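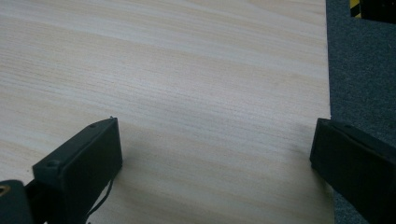 Helle Holzplatte mit feiner Maserung, rechts daneben dunkelgrauer Teppich

Der neue Irkby und ich, ein erster Zwischenstand

Jetzt wohne ich schon so lange in Andton und habe in dieser ganzen Zeit fast jeden Liter Milch im selben Laden gekauft, nämlich bei Seixas an der Ecke vor dem Bahnübergang. Wer hier schon länger mitliest, kennt das Geschäft, ich habe ja oft genug von der Käsetheke geschwärmt (und mich einmal sehr ausführlich über die Pfandannahme beklagt, das tut mir heute ein bisschen leid). Aufgemacht hat der Laden im März 1999, ein paar Wochen nach meinem Einzug, und irgendwie habe ich immer gedacht, wir beide gehören zusammen.

Seit dem Frühjahr ist dort zu, und nun hat Irkby auf der anderen Seite der Gleise eröffnet, im Flullow-Center, auf dem Gelände der alten Gärtnerei. 1526 Quadratmeter Verkaufsfläche, das stand in dem Prospekt, der vorher in allen Briefkästen lag. Ich konnte mir darunter erst gar nichts vorstellen. Inzwischen kann ich es, denn ich habe beim ersten Besuch die Hefe gesucht, und zwar eine gute Viertelstunde lang. Sie steht bei den Kühltheken ganz hinten, neben dem Blätterteig, falls es jemandem von euch genauso geht! Die Trockenhefe dagegen liegt beim Mehl, und das Mehl liegt neben dem Kaffee, was ich bis heute nicht verstehe.

Ich will aber gar nicht nur meckern. Das Gemüse ist wirklich schön, auch abends noch, und es gibt lose Kartoffeln, also keine Netze, bei denen unten immer eine weiche dabei ist. Ich habe mir Mangold mitgenommen und Petersilienwurzeln, die musste man bei Seixas vorbestellen. Die Brötchen sind so mittel. Außen sehr knusprig, innen viel Luft, am nächsten Morgen kann man sie eigentlich nur noch zu Semmelbröseln reiben. Dafür hat mich das Roggenbrot überrascht, das hielt bei mir fast die ganze Woche durch, im Tontopf allerdings, ich lege Brot grundsätzlich in den Tontopf.

Die Parkplätze waren ja im Ort das große Thema. Es sind jetzt 160 geworden, und ich gestehe, dass ich im Juni noch auf der Bürgerversammlung gesessen und mit dem Kopf geschüttelt habe. So viele Autos, dachte ich, gibt es in Andton doch überhaupt nicht. Am Eröffnungswochenende war dann alles voll, bis hinunter zur Glascontainerinsel, und auf der Zufahrt wurde gehupt. Mittlerweile hat sich das beruhigt. Ich komme ohnehin mit dem Rad, und für Räder gibt es Bügel unter einem Vordach, gleich neben den Einkaufswagen — das ist nun wieder besser gelöst als früher, wo ich mein Rad immer an das Regenrohr gelehnt habe.
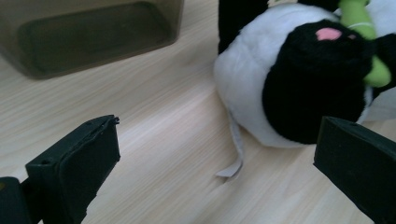 Mit den Wegen muss ich mich noch anfreunden. Früher bin ich zu Fuß los, sechs Minuten, wenn die Schranke offen war, und wenn mir zu Hause einfiel, dass die Sahne fehlt, bin ich eben noch einmal gegangen. Jetzt schreibe ich Zettel. Ich hatte nie im Leben Einkaufszettel, meine Mutter schon, die schrieb auf die Rückseiten von Briefumschlägen, und neulich habe ich mich dabei erwischt, wie ich genau dasselbe tue. Der Umschlag war von der Stromrechnung.

Vermissen tue ich vor allem die Theke. Bei Irkby ist der Käse abgepackt, bis auf ein kleines Eck am Eingang mit Oliven und Schafskäse in Öl, und da bedient man sich selbst mit einer Kelle, die immer zu groß für die Oliven ist. Bei Seixas durfte man probieren. Man stand dort zu dritt oder zu viert, hörte, wer umzieht und wessen Katze wieder da ist, und ging mit mehr Bergkäse nach Hause, als man wollte. Ob sich so etwas am Selbstbedienungseck auch irgendwann einstellt, weiß ich nicht. An den Kassen vielleicht, dort sitzen zwei von den alten Kassiererinnen, und das hat mich gefreut wie ein Kind — wir haben so lange geredet, dass hinter mir jemand deutlich hustete.

Teurer ist es übrigens kaum geworden. Die Butter kostet ein paar Cent mehr, die Haferflocken dafür nur 97 Cent, und beim Kaffee nimmt es sich nichts. Genauer habe ich es nicht verglichen, meine alten Kassenbons sind alle im Altpapier.

Was in die leeren Räume am Bahnübergang kommt, habe ich noch nicht herausbekommen. Beim Bäcker hieß es, ein Fahrradgeschäft, in der Apotheke war von einer Physiotherapie die Rede. Wenn jemand von euch etwas Genaueres gehört hat, schreibt es mir gern in die Kommentare. Und wenn jemand weiß, ob Irkby auch Buchweizenmehl führt, dann bitte auch das, ich bin inzwischen zweimal an allen Mehlen vorbeigelaufen und wollte am Wochenende Galettes machen.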